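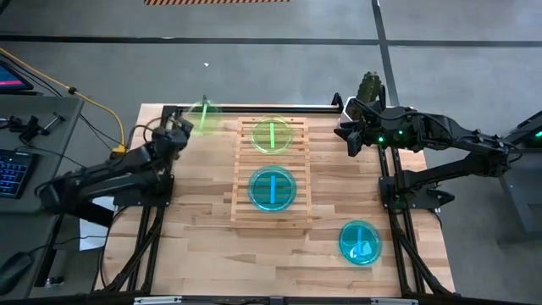

gunes_g
Oiling a butcher-block top, how many coats before winter? Mine went in last October and the heat in the shop dries everything out. It's a light top like the one in the photo, set in a metal frame, and I've only ever used mineral oil. The end near the radiator is starting to feel rough. I sanded a test patch at 220 and it came up fine.

pinehollow
Stop at 220. Go to 400 and the oil just sits on top. Two coats, wipe off after an hour, done.

Skanen9
Disagree. I take mine to 400 every time and it soaks in fine, only slower. Mineral oil is the problem. It never cures. Use a hardwax.

pinehollow
Hardwax on a work surface is a pain to patch. With oil you wipe on more.

Skanen9
I've patched mine twice. Scuff, dab, buff.

gunes_g
Would hardwax even stick over old mineral oil?

Skanen9
Not well. Wipe it down with mineral spirits first and sand back to bare wood.

pinehollow
Which is why I'd stay with oil. Also move the radiator.

gunes_g
Can't, it's plumbed in. Going with oil this year.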